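Paterson Open Day Tabletop Set: Data Card 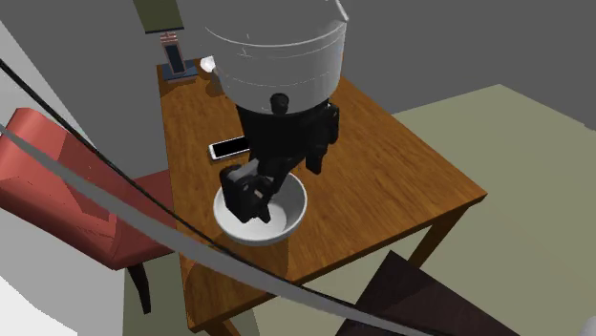
Prepared by Noelia Peñalver and Teodoro Ortuño
Released 25 December 2022

Summary
This dataset contains 523 simulated manipulation episodes assembled for the Paterson laboratory open day. Visitors followed the demonstration on a shared display and were invited to select a start state for the robot. The rendered view at the head of this card shows the gripper's fingers inside a white bowl on a wooden table, with a smartphone lying beside it.

Contents
Episodes are grouped into 5 household layouts. Each is limited to 900 simulation steps and stored with joint positions, gripper commands and rendered colour images. Furniture varies between layouts.

Collection
Episodes were generated in the Nimeo simulator. Operators from Lollard controlled the arm during sessions of 20 minutes. Visitors did not operate the controls, and no personal information was recorded.

Intended use
The set is suited to teaching and to preliminary evaluation of grasping policies. It has not been validated against physical hardware and should not be used to support safety claims.

Known issues
Contact forces at the bowl rim are unreliable in layout 3. A corrected version is planned for January.

Licence
Non-commercial research and education. Enquiries should be directed to the Paterson data office.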